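Picking arm joins the returns room at Fusden

March 25, 2025

Anyone who has ever sent back a hairbrush or a half-wanted kitchen gadget to Fusden, the household goods mail-order house, has probably had it pass through the hands of Visitación Gallardo, who has sorted returns there for longer than she cares to say. Since November she has had company at the bench: a robot arm with a jointed metal gripper, which lifts things out of one bin so that they can be checked and put back on the shelf.

The company handles over 4000 returned items in a busy week, and until last fall every one of them was picked up, turned over and set down by a person. Wrists suffered, and so did backs. The arm now takes the plain, repetitive lifting for part of each shift, and the crew of 49 has kept its full size — a promise that operations manager Bonifacio Zabala made in front of everybody in the break room, and that people there still bring up with him now and then.

What has changed is the work itself. Gallardo and her colleague Jingyi Xiao spend their mornings deciding what is fit to sell again, writing up damage, and helping the arm out when it meets something it can't get hold of. Brushes with long handles are a headache, Xiao says, and clear plastic is worse, so the two of them keep a shelf of awkward things to try it on when the bench is quiet. They were sent on a paid course for this, and their pay grade went up one step when they finished.

Not everyone took to it right away. "I missed the chatter," Gallardo says. "You used to have someone across from you the whole day. So we asked for our coffee break back at the same time, all of us together, and we got it."

A second arm is planned for the packing side, and the staff there have been invited to come over and spend a shift at the returns bench before it arrives.

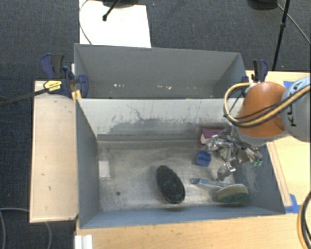
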